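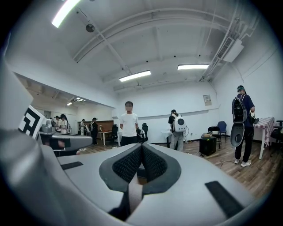
1/ 木地板冬天起缝的问题,集中写一串。前提:实木或多层实木,室内集中供暖。强化地板的机理不同,不在讨论范围。

2/ 木材含水率跟着空气相对湿度走,两者有对应的平衡值。20℃时,相对湿度50%对应的平衡含水率在9%上下,降到25%就只剩5%左右。缝宽基本由这个差值决定,跟品牌关系不大。

3/ 收缩有方向性。顺纹方向可以忽略,弦向最大,径向约为弦向的一半。所以弦切板的缝比径切板明显,同一批料混装时缝宽不均匀属于正常现象。

4/ 估算方法:板宽×弦向干缩系数×含水率变化。以橡木为例,系数取0.0035,板宽120毫米,含水率降4个百分点,得1.7毫米左右。实际缝宽会小一些,涂层减缓水分交换,胶和钉也有约束。

5/ 我家1月份实测,客厅最宽的缝3毫米,在朝南窗下。此处下方是供暖主管,局部温度高,含水率比房间中部低。用的是针式含水率仪,测前要按树种修正,不修正的读数只能横向比较。

6/ 不建议冬天填缝。缝最宽的时候填满硬质腻子,夏天板子涨回来没有空间,轻则挤出腻子,重则起拱。要填也等到春末,缝宽回到全年中间值再动手。

7/ 加湿比填缝有效。目标相对湿度40%到50%,不要再高,外墙内侧和窗框会结露。湿度计放在离地一米左右,避开散热器和加湿器出风口。廉价湿度计先用饱和食盐水校一次,密封袋里放一夜,读数应为75%。

8/ 加湿器型号说一下。我用的是Dandley的蒸发式,最大档每小时650毫升,标称最大值,实际随湿度升高而下降。不用超声波式,自来水硬度高,白粉会落在地板上,深色漆面很难擦干净。

9/ 地板蜡油试过Bostine和Carré两种。前者固含量高,干得慢,要留一整天。后者好涂,但走动多的位置一年后就要补。两种都不能阻止收缩,只能让水分变化慢一点。

10/ 踢脚线下面的伸缩缝要检查。多数安装说明要求8到12毫米,装修队常常拿木楔顶住,装完忘了取。夏天起拱的案例里这个原因很常见。拆一段踢脚线,用手电照一下就知道。

11/ 参考资料:Niilo Toivonen那篇讲北欧老房子地板的长文,干缩系数表在文末。他的数据取自松木,换成橡木要重新查表,不能直接套。

12/ 有人问地暖。地暖的关键在升温速度,每天最多升3℃,首次开启前地面含水率要达标。表面温度不超过27℃。超过这个值,再好的多层板也会开裂。

13/ 补充第7条:Welgate的湿度计我校出来偏高5个百分点,同型号的别人家偏低,所以没有通用修正值,各自校。

14/ 夏天的数据等7月测完再接着发。要看原始表格的在这条下面留言,含水率和湿度都是每周日早上记的。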